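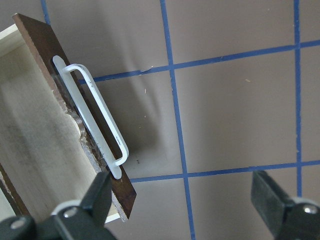

The Second Life of the Brown Dresser

26 Jan 2021

When I moved to Lillmont, I owned two suitcases and a lamp. The apartment had a bed and a kitchen table, and between them a large empty floor. A neighbor in the stairwell told me to go to the Hellwig hall before I spent money in a store. "Everybody's grandmother is in there," she said, and I did not understand her until I went.

The Hellwig hall is a former bus garage behind the train station. Inside stand the dressers, cabinets and beds of people who have moved to a smaller place, or have died, or have simply become tired of brown. Last year 3,335 pieces came in through the big door and 1,927 went out again to a new home. The rest waits. Some of it has waited so long that the people who work there have given it nicknames.

I have visited many times now, and I have learned that the trade in old furniture is a trade in weight. Very old pieces, made of solid boards, find a buyer fast, even if four men must carry them. Very new pieces also go fast, for students want them and they fit in a small car. The difficult ones are in the middle. They were bought new by young families who paid them off every month, and they were made of pressed wood chips under a shiny dark skin. In their time they were modern. In the price book of the hall they are now the cheapest line.

The name you hear most often in this middle group is Indard. The Indard factory stood on the edge of town and at its best time gave work to 400 people. Almost every household in Lillmont had one of its bedroom sets, and many still do. The factory closed long ago, and the building is now used for storing tires. But in the hall a visitor will still pull out a drawer, look at the joint, and say which department she worked in.

Pressed board does not forgive much. It dislikes damp cellars, and it dislikes being moved. A screw that has been taken out twice will not hold a third time, and a corner that has lost its skin goes on losing crumbs. For this reason the repair bench, which is called Prolov after the brand of glue they use there, has its own rules. A solid drawer gets new runners and goes back on the floor. A front that has come loose gets glue, clamps and one night of rest. If the edge is too far gone, the back of the piece may become a shelf for somebody's garage.

In September, when the students arrive, there is a line outside before the doors open. I stood in it myself the second time. I was looking for a dresser with four drawers and found one in reddish brown, exactly the kind my aunt had, in another country and with other handles. The top drawer sticks in summer. I keep my winter gloves in it, so this is no great trouble.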